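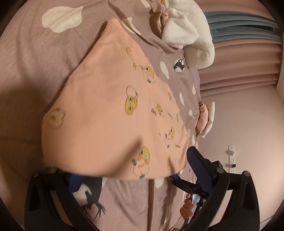 Duck print in peach-orange, on a mauve bed cover with a leaf pattern.

Duck Print Cloth, Peach-Orange
Chidiac Bedding and Nursery Linens
Item no. 3447

In stock
Usually sent out from our Gandstead shop the next working day

Description

A light woven cloth for cots, beds, prams and laps. The ground colour is a warm peach-orange and the print is a scatter of cartoon ducks with yellow heads, in several sizes, with small bits of dark lettering in between. The print has no right way up. Ducks face sideways, upside down and every way in between, so you can lay the cloth across a bed from any side and it will look much the same.

We sell it as a general purpose cloth. Most customers buy it for a baby or a small child, and a fair number come back for a second one when the first is in the wash. It is thin enough to fold into a coat pocket or the side of a changing bag. It also makes a decent dust cover for a pillow during the day, or a sheet for the sofa when a child is off school with a cold.

The weave is fine and the cloth creases softly. If you like your linen flat, iron it while it is still a little damp. If you don't, shake it out and hang it straight from the machine.

Details

Fabric: woven cotton
Colour: peach-orange with yellow, white and green print
Edges: turned and stitched
Sides printed: one
Thread count: 200
Sold: singly
Made for: Chidiac, by Grandis

Colour

Peach-orange is hard to show on a screen. By a window it looks close to the inside of a ripe apricot, and under a warm bulb it turns browner. The yellow of the ducks is softer than a true lemon yellow. If you are matching it to curtains or a painted wall, ask us for a swatch first. Swatches are free and come by ordinary post.

The first washes take a little of the strength out of the ground colour. After that it settles. Cloths bought at different times may differ slightly in shade, so if you want a matching pair, please order both together and add a note. Rawan Sabbagh in the packing room will take them from the same roll.

Because the print is cut from a continuous roll, the ducks fall in different places on each cloth. Some will have a large duck near the middle and others will have one running off the edge. We can't pick out a particular layout for you.

What it goes with

The cloth looks well on dusty pinks, mauves and creams, and on plain white. It is less happy on bright red. The Roltow bed cover in mauve, with large leaves, is a good partner if you don't mind mixing two prints. For something quieter, try the plain cream cot blanket, item 400.

Washing and care

Wash before first use.
Machine wash at 40 degrees with similar colours.
Wash on its own the first time, as a little dye may come out.
Do not bleach.
Line dry if you can, or tumble dry on low.
Iron on the reverse. A hot iron straight on the print will dull it in time.

Milk and fruit stains come out best if the cloth goes into cold water straight away. Half an hour is usually enough. Warm water tends to set them. For banana, scrape off what you can and rub in a little plain soap before the wash.

Folding

We are asked about this more than you might think. Lay the cloth on a bed with the print face down, bring the two long sides to the middle, then fold it in half lengthways and roll it up from one end. It will sit in a drawer without coming undone. Flat folding works too, but a thin cloth slides about in a tall pile.

Safety

Do not leave the cloth over the hood of a pram in warm weather. It stops the air moving and the pram can heat up quickly. Keep loose cloths out of the cot while a baby is asleep. Check the stitching along the edges now and then, and cut off any trailing threads.

Delivery and returns

Orders placed before 2 p.m. are packed the same afternoon. You can also collect from the shop in Gandstead. Please wait for our message before setting out, as stock is kept upstairs and somebody has to bring it down.

Unwashed cloths can be returned within 23 days for a refund or an exchange. Please keep the paper band. We can't take back anything that has been washed or used, unless there is a fault in the weave or the stitching. For a fault, send a photo to the shop with your order number and Issa Mahasneh will reply.

Customer comments

"Bought for my niece, who has decided every duck needs its own name. Washes well. The orange is a bit lighter than I expected but I like it."
Flurina Oberholzer

"Good cloth, thinner than the last one I had from you. Fine for summer. I would like a larger size."
Kacper Rutkowska

"Used every day since September. One edge came unstitched after a few months and the shop sent another without any fuss."
Shadi Masri

Reply from the shop: a larger size is being looked at, but we have no date for it yet. To be told when it comes in, leave your email address at the till or on the contact page.

See also

Cot blanket, plain cream
Bed cover, mauve with leaves
Pillowcase, plain white
Cotton offcuts by the bag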